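Dreston workshop, notebook
2025-04-04

Glaze crawling on the Dorkania tiles, again. Writing this up before I go home or I'll lose half of it.

Kiln cracked open first thing, still warm enough to need gloves. Top shelf fine. Middle shelf mostly fine. Bottom shelf awful: glaze pulled back off the edges in beads, bare biscuit showing, a couple with a proper island in the middle and nothing else. Same white as in December. Same look as in December too, which is annoying as I'd written in the book then that it was sorted.

47 tiles in the load. Haven't split them into good / seconds / bin yet, they're in stacks on the bench with the bottom shelf ones turned face up. Please leave them in shelf order!! If they get shuffled I can't match them to the kiln plan.

What changed since the last good firing:

- new bag of clay, Savchuk, same code on the label but it feels shorter when you wedge it. Might be me.
- glaze bucket topped up with water by someone (me? there's no note) 
- biscuit was stacked by the sink over the weekend and some of it got splashed
- dipping tongs swapped for the wider ones

What didn't change: recipe, biscuit temperature, cones, kiln programme. Checked the programme on the controller against the card taped to the wall and they agree. The hold at the top is right.

Cones: bottom shelf cone a touch less bent than the top. Not enough to explain it I think. Crawling happens early anyway, the glaze has to be cracked or lifting before it melts, and the melt just makes it obvious. So look at the raw coat first and stop staring at the kiln.

Morning

Stirred the bucket. Thick sludge at the bottom like wet cement, thin milk on top. So every dip was different depending on how lazy the stirring was. Put the lot through the Damix mixer for 30 minutes then sieved it, then again. Lumps in the sieve both times, fewer the second. Some of the lumps are hard, bits of dried glaze that fell off the rim of the bucket. From now on scrape the rim INTO a separate pot, not back into the bucket. I have said this before. I do it myself.

Weighed a full measuring jug of the mixed glaze and it's heavier than the note on the lid says it should be. So thick, even with the extra water somebody put in. Makes me think the lid note is for a different batch. The lid might be off the other bucket. Both lids are white, both say WHITE on them, brilliant. Have relabelled with masking tape and the marker, on the bucket side as well as the lid.

Scratch test on a dipped and dried tile: pin goes in a long way before it hits biscuit. Then watched it dry. Fine cracks all over within a few minutes, like the bottom of a pond in summer. Worse along the edges, where it's thickest. Rubbed one with a thumb and a flake came off whole, clean underneath. No grip at all.

So: coat too thick, shrinking too much as it dries, not sticking. Any dust and it's worse.
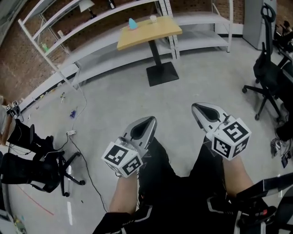

Both hands full. White cubes with the square codes behind each jaw.

Dust. Wiped the face of one biscuit tile from the sink end of the shelf with a clean wet sponge, and the sponge came up grey. Wiped one from the cupboard, nothing on the sponge to speak of. So the open shelf is a bad place for biscuit and always was. It's downwind of the sanding bench. Moved the whole lot into the cupboard and put the plaster bats on the shelf instead, they don't care.

Splashed ones: can't tell by eye once they've dried out. Suspect a wet patch sucks up less glaze than the dry bit next to it, so you'd get thin next to thick, but that would give me a pattern and the bad tiles are bad all round the edge. Not ruling it out. Marked the ones I think were nearest the sink with a pencil S on the back. Pencil burns off in the glaze firing so they need iron oxide if they go in the kiln, remember this.

Test batch

Set up small pots of the white, all from the mixed and sieved bucket:

A - as is
B - thinned till it matches the weight on the old lid (probaly the wrong lid, but it's a number to aim at)
C - same as B, with a little gum in it
D - same as B, with part of the china clay swapped for calcined

D is the one I have most hope for. The recipe has a lot of raw clay in it for a glaze that goes on biscuit, and raw clay shrinks, calcined mostly doesn't. It was written for going on leather hard pots if you go back far enough in the book, somebody carried it over and it's been on the edge of working ever since. Swapping some of it should calm the cracking without changing how it melts. Should. The swap isn't weight for weight, you lose the water weight when it's calcined, so use a bit less. Working is on the facing page, in pencil, check my sums.

C is the cheap fix. Gum makes the coat tougher and slows the drying. Downside: it goes off and the bucket stinks by the end of a warm week, and it drips longer so the bottom edge gets a fat roll on it. Don't love it.

Did 2 tiles per pot, one wiped, one not. Dipped on a slow count, same tongs, same angle, edge sponged after. Numbered on the back with oxide. Stood them on the wire rack away from the heater.

Dry look:

A wiped - cracks, edges bad
A not wiped - cracks, one flake gone already
B wiped - a few hairlines at one corner only
B not wiped - hairlines down one side
C wiped - nothing I can see
C not wiped - nothing I can see, fat lower edge as expected
D wiped - clean
D not wiped - clean except for one pinhole, might be a bubble

Rubbed each with a thumb on the back corner. A came off on my thumb in bits, B powdery, C hard as anything, D slightly powdery but stayed put. So thickness is most of it and the raw clay is the rest. Dust a small part, though I only had one of each so don't lean on that.

Looking back at the bottom shelf with this in mind: I loaded bottom to top, and I dipped in the same order, so bottom shelf = first out of the bucket = hardly stirred?? Or the reverse, the last ones dipped went in the bottom. The kiln plan has positions but not dipping order. Add a column for it. If the bottom shelf was dipped last the sludge had been stirred up by then and they'd be the thickest. Fits. Can't prove it.

Afternoon

Phoned Savchuk about the clay. They say no change to the body, same pit, same grog. They'd say that wether it had changed or not, but fair enough, they were quick to answer and are sending a sample off the same pallet as the last delivery. Will make shrinkage bars from both and run them side by side. Nothing in the fired biscuit looks off to me: colour same, ring same when you tap it. Tongue test, same sort of stick. I'd put the clay low on the list.

Wide tongs: leave a bigger mark, and the touch-up with the brush is another thick blob, and some of the beads line up with the tong marks. Not all of them. Going back to the narrow ones for Dorkania regardless. The wide ones are for bowls.

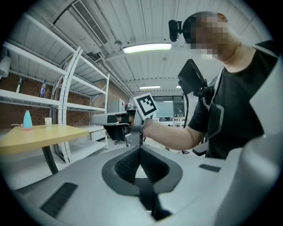

Black T-shirt, short hair, the small black camera-like thing hanging by his head.

Can the bad ones be saved? Tried one: warmed it on the kiln lid, brushed thick glaze with gum over the bare bits, let it dry. It took, sort of. Ran off the shiny parts and sat in the bare parts. It'll need a refire and the white usually goes a bit bluer second time through, so a refired tile next to a once-fired one on the same wall will show. For a splashback where they're all seen together, no. Could go in as cuts round the edges where the grout hides things. Ask before doing any more, it's fiddly and it eats time.

Grinding back and starting over: no. Not for tiles at this price.

Small test kiln is free so the eight go in tonight, same programme, slower over the first part to make sure they're bone dry. Cone at the front where I can see it through the spy hole. Bung out till it's past steaming. PUT THE BUNG BACK, it was left out last time and the front row came out dull.

Left to do

- finish mixing D up to a full bucket only if the tiles come out clean. Not before. 
- order calcined china clay, there's a scoop left and I've used most of it
- lid notes: find out which batch the weight belongs to
- dipping order column on the kiln plan
- ring Dorkania Monday with a new delivery date, don't promise anything till the test kiln is open
- sieve mesh has a hole by the rim, small, taped for now. Tape won't last
- glaze stirrer paddle is loose on the shaft, nut needs a washer

Stock check while I was in the cupboard: plenty of the clear, white is the one bucket plus whatever is in the jugs, the green has dried out solid and wants soaking down. Gum is past its date but smells alright.

Kiln room door sticks again, lift and pull.

Later: test kiln on, red glow just showing, bung back in. Gone to wash the jugs.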